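Print this thread | E-mail this thread

Two-arm build, nesting cups again

wukard_fan
Been at this since June. The left arm drops cups when it pinches by the handle. I say slow the close speed to 30 and leave the fingertips alone.

Mateja Yordanov
Disagree. Speed won't fix a pointy tip on a thin handle - go for the bowl.

wukard_fan
Tried that, and it tips the stack over! Yellow-orange cup up, red one still on the table:

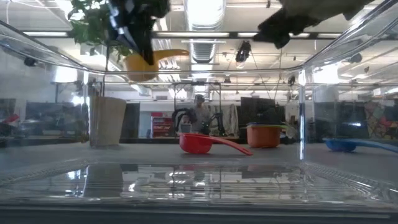 Re: Two-arm build, nesting cups again

Ermira Dervishi
I'm with Mateja. Rubber on the tips first, then mess with speed.

Print | E-mail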